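サイト内検索 キーワードを入力 検索

施設公開「家事支援ロボット操作デモンストレーション」参加協力者の募集について

Stondgate生活支援技術研究所では、家事支援ロボットの操作技術に関する施設公開を実施いたします。つきましては、当日の見学及び操作体験に参加し、評価票の記入にご協力いただける方を下記のとおり募集いたします。

1 趣旨
当研究所では、台所及び洗面所における片付け、食材の移し替え等の作業を対象として、ロボットによる把持動作の研究を進めております。研究の過程では主として計算機上の模擬環境を用いており、その成果を一般の方にご覧いただく機会は限られておりました。今回の施設公開は、研究の現状を広くご理解いただくとともに、日常的に家事を行う方々の率直なご意見を今後の課題設定に反映させることを目的とするものです。

2 日時及び場所
日時 2026-10-09(金)午前10時開始(受付は開始の30分前から)
場所 Stondgate生活支援技術研究所 Worwood棟2階 実演室
所要時間は、休憩を含め3時間程度を予定しております。

3 内容
(1)研究概要の説明
担当研究員より、把持動作の生成手法及び模擬環境「Olvera」の概要についてご説明いたします。
(2)実演の見学
模擬環境内において、グリッパーで細長い対象物をつかみ、流し台の上で保持する作業を大型画面でご覧いただきます。対象物の形状や置かれた向きによって、指部の当て方がどのように変わるかについても解説を加えます。

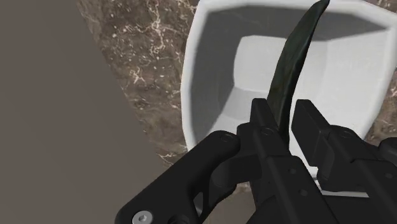 ロボットの操作経験がなくても参加できますか。
操作経験は問いません。操作体験では職員が隣に付き、手順を一つずつご案内いたします。体験を希望されない方は、見学と評価票の記入のみのご参加も可能です。

(3)操作体験
操作用端末「Nokik」を用いて、模擬環境内のグリッパーを参加者ご自身に動かしていただきます。体験は少人数の組に分かれて順に行い、待ち時間には研究員との質疑の時間を設けます。
(4)評価票の記入
見学及び体験を通じてお気付きの点、家庭での利用に当たっての不安、優先して取り組むべき作業等についてご記入ください。記入は無記名とし、評価票の提出をもって終了といたします。

4 募集人員
100名。応募者多数の場合は抽選とし、結果は当選・落選にかかわらず電子メールにて通知いたします。

5 応募資格
次の要件をいずれも満たす方といたします。
・満18歳以上であること
・全日程に参加できること
・日本語による説明を理解し、評価票に記入できること
なお、家事支援機器の開発又は販売を業とする事業者に所属する方は、本募集の対象外といたします。当該事業者の方には別途見学の機会を設けますので、下記問合せ先までご相談ください。

6 謝礼及び交通費
評価票を提出された方には、当研究所の規程に基づき謝礼をお支払いいたします。交通費は謝礼に含まれるものとし、別途の支給は行いません。お支払いは後日の口座振込によりますので、当日、振込先を確認できるものをご持参ください。

7 応募方法
所定の応募用紙に必要事項を記入の上、9月末日までに郵送又は電子メールにてご提出ください。郵送の場合は当日消印有効といたします。車椅子の利用、手話通訳その他の配慮を必要とされる方は、応募用紙の備考欄にその旨をお書き添えください。

8 留意事項
・実演室内での飲食はご遠慮ください。
・撮影は所定の場所に限り可能です。他の参加者が写り込むことのないようご注意ください。
・模擬環境の映像が続くため、画面の動きにより気分が優れなくなった場合は、速やかに職員にお申し出ください。途中での退室は差し支えありません。
・駐車場の用意はありません。公共交通機関をご利用ください。
・荒天その他やむを得ない事情により中止する場合は、前日の正午までに当研究所のウェブサイトに掲載いたします。

9 個人情報の取扱い
応募に際してご提出いただいた個人情報は、抽選、連絡及び謝礼の支払いのみに使用し、当研究所の個人情報保護規程に従い適切に管理いたします。評価票の記載内容は、個人が特定されない形で集計の上、研究報告等に使用することがあります。

10 問合せ先
Stondgate生活支援技術研究所 総務課 施設公開担当
受付時間は平日の午前9時から午後5時までといたします。

お問い合わせ | © Stondgate生活支援技術研究所 | ページの先頭へ戻る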